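Ticket 3812
Subject: Dishwasher stops mid-cycle with error 7, water left in the bottom
Opened by: Chiharu Takagi
Status: Closed

Hi all, me again! Sorry for the long one, but I've been going round in circles with this dishwasher since Monday and I'd rather put everything down in one go than have you ask me for it in bits.

It's the Hosoda in the first floor kitchen, the one that came with the flat. It fills fine, it sprays fine, the tablet dissolves, and then somewhere in the second half it gives up and beeps at me with a 7 on the display. When I open the door there's a good couple of centimetres of grey water sitting in the bottom. The manual (two pages in English, the rest I can't read) says 7 is "drain fault, consult service" and leaves it at that.

What I've tried so far:

Switched it off at the wall for ten minutes. Came back on, ran a rinse, same 7.

Took out the filter and gave it a proper scrub with an old toothbrush. It was pretty horrible, there was a bit of lemon rind and what I think was a label off a jar. Felt very pleased with myself. Same 7.

Poured a kettle of warm water and some soda crystals down the sink, as the dishwasher drains into the same waste pipe. The sink empties quicker now, so that was worth doing anyway. Same 7.

Ran it empty on the short programme and stood there listening. I can hear the pump start up and hum, and it hums for ages, but I don't hear any water going into the sink waste. Then it clicks off and beeps.

Is it the pump? I've seen a replacement one listed on Multano and I don't mind buying it, but I'd feel daft if it wasn't that.

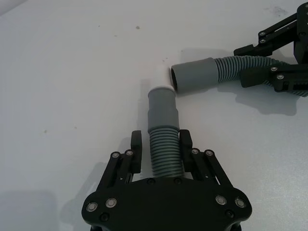 Reply from Gayan, Tuesday lunchtime. He says if the pump hums it's probably all right, and to look at the drain hose before spending any money. Two things to check: that it isn't squashed behind the unit, and that it goes up high under the worktop before it comes down to the waste. He also asked for the number on the door edge. It's 3110, and there's a Prama sticker underneath it, if that's any help.

Update, same evening. Right, so I got the kickboard off (three screws, one of them chewed to bits, thank you whoever did that) and slid the machine out as far as it would go. Put towels down first, and I needed every one of them. The hose wasn't squashed at all, which was a bit of a let-down. It did droop along the floor though, with no high loop, so I've tied it up under the worktop with a bit of garden string for now. Ran a rinse. Still 7!

Gayan came back and asked whether the little spigot where the hose joins the sink trap had ever been opened up. I said I had no idea. He said to undo the clip, have a bowl ready and poke about with a pencil.

Update, next morning. Well. The spigot was solid. Fat and coffee grounds, a plug as long as my thumb, and the smell was something else - I had to open the window and go and stand in the hall. Cleared it with the pencil, then a bottle brush, rinsed everything in the bath and put it back with a new clip because the old one had gone rusty.

Ran the short programme and heard water rushing into the waste straight away. Finished with no beeping and just the usual dribble under the filter. Did a full load after dinner with the baking trays in and that was fine too.

I've swapped the string for a proper bracket. The joint was dry when I felt round it before bed, and I've left a sheet of kitchen roll under it just in case.

Happy for this to be closed. Gayan, thank you, you've saved me the price of a pump!

Closed by Gayan Kumarasinghe. Please reopen if the 7 comes back.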